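Getting rid of the musty smell in wooden chopsticks and spoons

Quick one, written between jobs. Works for chopsticks, spatulas, wooden spoons, anything bare wood. Not lacquered stuff – skip to the end for that.

What you need
Bicarb, white vinegar, an old toothbrush, a clean tea towel. A tray or rack. That's it.

Step 1. Sort them
Everything out of the pot. Sniff each one. Sounds daft, do it anyway. Black specks, deep cracks, furry ends – bin. Don't try to save them.

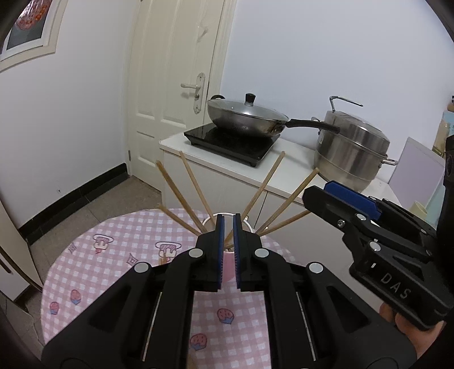
Keep pairs together with a rubber band if yours are differnt lengths. I didn't last June and spent an evening matching them up.

Step 2. Scrub
Bicarb and a splash of water, thick paste. Brush along the grain, mostly the bottom third. Leave it on 3 minutes. Rinse under the hot tap, don't soak. Soaking is how they got smelly.

Step 3. Vinegar wipe
Half vinegar, half water, on a cloth. One pass, then rinse again. The smell of vinegar goes by morning.

Step 4. Dry them flat
Towel first, then lay them out on the rack with gaps. Overnight at least. Sølve Torvik wrote in from Pudcombe to say a sunny windowsill does it in an afternoon, fine, but turn them or they bow.

Step 5. Wash the pot too
Everyone forgets. Hot soapy water, get the brush right into the bottom, dry it upside down. Then chopsticks back in, eating ends up, not packed tight. They need air.

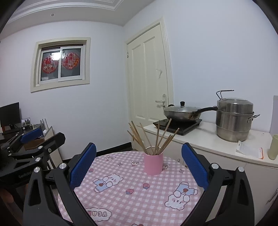

Lacquered or painted ones
No bicarb, it scratchs. Warm water, drop of washing-up liquid, soft cloth, dry straight away. If the coating is flaking, replace them.

How often
Every couple of months for us. More if your kitchen's damp.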